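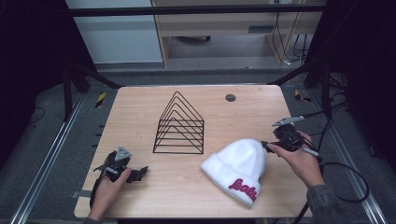

Chapter 15
Soft Things in Hard Holders

Draft for the Homora course, revised Sep 25, 2012. Torbjørn Holmgren and Ashraful Miah.

Chapter 14 was paper. Paper is easy – flat, stiff enough, stands up where you put it. Now the other stuff that lands on a desk. Hats, gloves, socks, a scarf somebody pulled off at the door in January. Soft goods. They slump and roll and take up twice the room they need.

Most homes won't buy a new shelf for this. They use what is there, and what is there is often a wire sorter from the desk. Thin black rods, a row of peaks stepping down in size, gaps between. Made for letters. Works for a lot of knitwear too, with some care.

By the end of the chapter you should be able to
– pick a holder for a soft item by looking at its gaps
– place the item without snaging it
– decide which side faces out

Key words: divider, gap, cuff, pile, snag, slump.

Before you start
Clear the table first. All of it, except the holder and the one item you are working with. Students skip this and then end up sorting three things at once. Table with rounded corners or square, doesn't matter. If there's a cable hole, keep small things away from it (gloves no, baby socks yes, they go down).

Set the holder toward the back, item in front or to the side. Look at the item lying down. Which end is thick? Where is the fold? Any lettering? A white fuzzy piece with pink script sewn on it has an obvious front, a plain gray sock hasn't.

Then pick it up and look at how it hangs. A long hang wants a tall divider. Short and fat wants a wide gap.
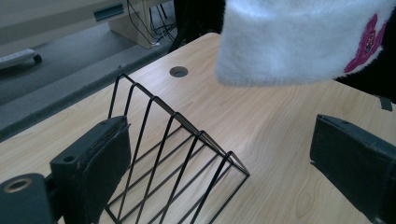
15.1 Reading the gaps
A peaked rack has its tall divider at one end and the low one at the other. The tall end gives the most support, so heavy knits go there. Low end for thin things. Look from above before you choose, the spaces are easier to judge that way than from the side.

Fluffy pile catches on wire ends. Run a finger along the rods, joints especially. If you feel a burr, file it or use a different rack. The Vullero lab manual has a page on this, p. 184, worth reading before the practical.

Lower the item in at a slant. Let go slowly. If it leans on the wires thats fine – leaning is the normal position for anything soft and nothing to correct. If it folds in half, take it out, roll it loosely and try again.

Lettering: outward where possible. Some of it will sit behind the rods whatever you do. Enough should show that a person can tell whose it is.

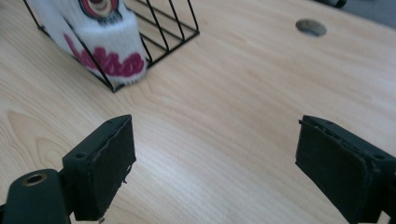 Try it yourself
1. Find one knitted item and one open holder at home. Sketch both, note the widest gap.
2. Place the item three ways. Which one would still be standing tomorrow morning? Write down why.
3. Compare with the tray method in Rashidi, p. 443. Which is quicker to undo?

Answers to 1 and 3 are on p. 507. Next section, gloves and other pairs.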